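Filed under: Workshop Tips > Gadgets & Automation > Teaching by Hand

Tips for showing a two-armed robot how to clear the table

I've been doing this for long enough now that people send me messages asking how to get started, and I keep typing out the same things, so I'm putting them on a page. I write mostly about workshop matters on here, but a good half of what I do these days is sit at a pair of hand controls and lead two arms through kitchen chores, over and over, so the machine can learn from the recordings. Plates, cups, trays, that sort of thing. It's more like teaching a teenager to wash up than you'd think!

Start with the chore, not the arms. Do it yourself first with your own two hands, slowly, and say out loud what you're doing. "Left hand holds the tray, right hand picks up the cup." You'll find you do all sorts of clever little things without noticing, like nudging a cup round with your thumb before you lift it, and a two-fingered gripper can't copy most of them. Better to find that out before you've got the recorder running.

Then do it again with your hands held like pincers, thumb and two fingers only. You'll feel daft. It works though, and it's saved me whole afternoons.

Choosing what to practise on

Plastic, always plastic to begin with. I know everyone wants to go straight to the nice glasses, but the first week you will squeeze something too hard or let go of it too high up. A cup with some texture on the outside is kinder to a beginner than a smooth one. Tall is good, too, as you've got plenty of side to aim for and you can come in level without the fingers bumping the plate.

Think about colour as well. If you're using cameras (and you will be), a pale cup on a pale plate on a pale tray is asking for trouble. Go for things that stand out from each other, even if they'd look dreadful together at a dinner party.

See-through stuff is a halfway house. Clear things can be a proper pain for the cameras, but a tinted cup you can partly see through is a decent next step once the solid ones are going well. I wouldn't start there.

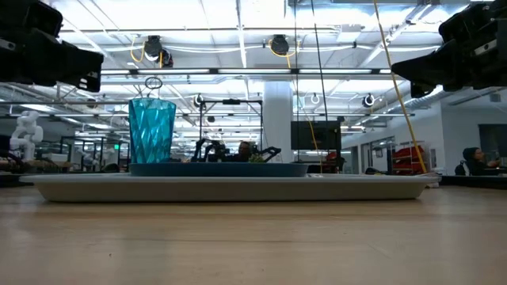

Turquoise cup, teal plate, pale tray, and a gripper waiting on either side.

Stacking a cup on a plate on a tray is my favourite setup for a second or third lesson, because you can get several jobs out of it without going off to find more crockery. Lift the cup off the plate and put it down on the tray. Put it back. Slide the plate along with the cup on board. Pick up the tray by both ends and shift it to the left, which needs the two arms to move together and is far harder than it sounds. I did 109 goes at the tray lift before I was happy with my own driving, never mind the robot's.

My rules at the controls

Go slower than feels natural, but keep moving. If you stop dead to have a think, the stop goes into the recording and the arm learns to stop there too. I had one set where the arm paused over the cup every single time, like it was saying grace, and that was me reaching for my tea.

Come in from the same side each time for the first batch. Once that's solid, vary it a bit. Move the cup a couple of inches, turn the plate, set the tray at a slight angle. Too much variety on day one and you get mush.

Close the gripper gently and then wait a beat before lifting. With thin plastic you can watch the sides for any bending. If they're going in, ease off.

Use the arm that's nearest. It's tempting to do everything with your good hand, but reaching across the middle with one arm while the other hangs about is how you get a knock. I park the spare arm up and out to its own side.

Chuck out the bad ones, but only the really bad ones. A small wobble that you put right is worth keeping, as the robot will wobble too and it needs to have seen what to do next. A cup on the floor goes in the bin (the recording, I mean - the cup's usually fine).

Keep a notebook. I use a plain one and write the number of the go, where the cup started and one word for how it went. My last tray job came to 351 goes in all and I'd never have made sense of them otherwise.

Looking after the space

Check your cables before each session and then check them again after lunch. Anything hanging near an arm wants tying back with enough slack for the full reach. I swing both arms through everything they can do, with the table bare, and watch the cables the whole time.

Light matters more than people expect. If you've got big windows, the morning recordings and the late ones look like two different rooms. I learnt that in July, when the sun came right across my table and half a day's work was all glare. Blinds down, lights on, same every time.

Wipe the tray. Greasy finger marks make things slide, and then your nice neat placement drifts off by itself.

And take breaks! I do 11 goes and then get up and walk about. Past that my shoulders creep up round my ears and the driving gets snatchy, and I can see it plain as day when I play it back.

A word on kit

I get asked which brand. I've driven a Solex pair and a Neltico pair, and I liked the Solex handles better because they're lighter on the wrist, though the Neltico fingers come with softer pads. If yours have hard fingers, a strip of rubber shelf liner stuck on does nicely for cups. Change it when it goes shiny.

Next time I'll do cutlery. Forks are awful.

Comments (3)

washday_blues: The pincer hands trick is brilliant, my kids joined in and now they won't eat tea any other way. Does the shelf liner leave sticky marks on the cups?

benchpottering: Agree about leaving the small wobbles in. I cut all mine out to be tidy and the arm hadn't a clue what to do when it missed. Had to redo 2 days of it.

tealeaf: Please do the forks one soon, I've been stuck on forks for weeks.

We use cookies to remember your settings and see which pages get read. Carry on browsing if you're happy with that, or change your choices in Cookie Settings.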